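27 May 2026

Slept with the window open and woke up before the alarm, so I walked to the lab the long way, past the bakery (closed, of course, it was not even six) and along the canal where somebody has tied up a new boat with a very old engine. I like the building at that hour. The compressor hasn't been switched on yet and you can hear the pigeons on the roof. I made the coffee too strong and drank it anyway, sitting on the stool by the arm with the notebook open, feeling quite pleased with myself for about ten minutes before I remembered how much there was to do.

We have been going back and forth about the grippers for so long that I'd started to dread the whole subject. Wafula is for the suction cup and always has been. Serpil wants the linkage gripper with the metal fingers, and I have been sitting in the middle being agreeable to both of them, which helps no one. So yesterday evening we finally shook hands on it: same bin, same objects, same camera, one day for each, and whoever loses buys lunch at the Skistesska place. Today was the fingers' turn.

It took most of the first hour to get the tool seated properly. The adapter plate from Homport is a lovely piece of machining, but one of the dowel pins sits a hair proud and you have to coax it in with your thumb while somebody else holds the weight. Serpil did the holding and I did the coaxing and we both did the muttering. Then the touch-off, then the payload values (I had typed last month's by mistake, the arm told me so at once and quite rudely), and then at last the bin. I had clamped it the night before and it hadn't moved against the tape marks, so that was one thing I didn't need to do again.

We started with 20 practice picks to get the closing speed right. The first few were dreadful. Serpil had the fingers closing so gently that everything slid out on the way up, and then I overdid it in the other direction and we had a most alarming clack. Somewhere in the middle we found a setting we could both live with, and I wrote it on the back of my hand, as well as in the notebook, in case I lost one of them.

The blue plush was the one I worried about most. It is such a soft, lumpy thing and the fingers are all angles. Wafula had come in by then and leaned on the rail with his arms folded, plainly hoping for a disaster, and I can't say I blame him, I'd have done the same! I slowed the approach right down for that one, so that the finger came in beside the toy instead of on top of it. 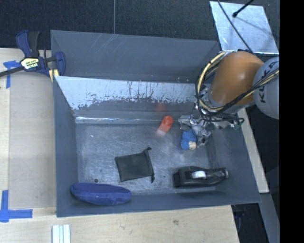

## How it went, object by object

I'm putting this down tonight while I still remember it, because the log only says yes or no and the yes and no are the least interesting part.

The plush was a delight in the end. It squashes, and the fingers sink in and find something to hold, and up it goes. It slipped a couple of times when we took it by the edge, but I had expected far worse. Wafula unfolded his arms.

The black pouch was the opposite. Lying flat on that scratched metal floor, it gives the fingers almost nothing to get under. When we managed it, it was by going for the gathered side with the little knotted tip, and I think a person would do the same without thinking. I'd like to teach the planner to prefer that side. Zawadi says it can be done with the labels we already have, and I'm going to hold her to that in June.

The navy case was fine out in the open and miserable in the corner. When it leans along the front wall the finger wants to be exactly where the wall is, and the planner (sensibly) refuses and sits there thinking. We lost a good deal of time to thinking. A small nudge toward the middle before the pick would sort it out, but we had agreed on no nudging today, and I'd be cross if Wafula did it tomorrow, so I left it alone.

The red-orange one gave the camera more trouble than it gave the gripper. The back wall of the bin is glossy and throws a faint red smudge of the thing back at you, and there's a whitish patch of light on the floor besides, right where its paler end lies. Twice the pick point landed up on the wall. I turned the exposure down and it got better, then the clouds cleared and it got worse again. I want to try a bit of matte film on that wall, but not until both grippers have had their turn.

And the long black one is simply easy, if you take it near the wide end. Near the thin curved end it swings round like a weathervane.

## The number

101 tries, 89 of them good. Serpil wanted to celebrate and I wanted to go through the twelve bad ones, so we did the bad ones first, with biscuits. Most were the pouch. I'm happy with it, happier than I thought I'd be, though it is one day and one bin and I've been fooled by a good day before.

Rochelle telephoned from Quintanilla in the afternoon to ask which gripper she should put on the order, and I had to tell her to wait. She took it well. The Zullia hand she is so fond of costs 4,000 more than this one and I still haven't seen it pick up anything limp, but I promised to read the sheet she sent, and I will, maybe on the train.

One more thing for the notebook, before I forget. The thin black cable loop above the gripper bows out farther to the side than I like. It didn't catch on anything, but I kept watching it when I should have been watching the fingers. Ask Zawadi for the short straps, the ones in the second drawer.

Home late. Soup from the freezer, the lentil one, and half an orange. The back of my hand still says the closing speed and it won't wash off – I tried twice. Suction tomorrow. Wafula has already put the cups out on the bench in a row, by size, and I am bringing the milk.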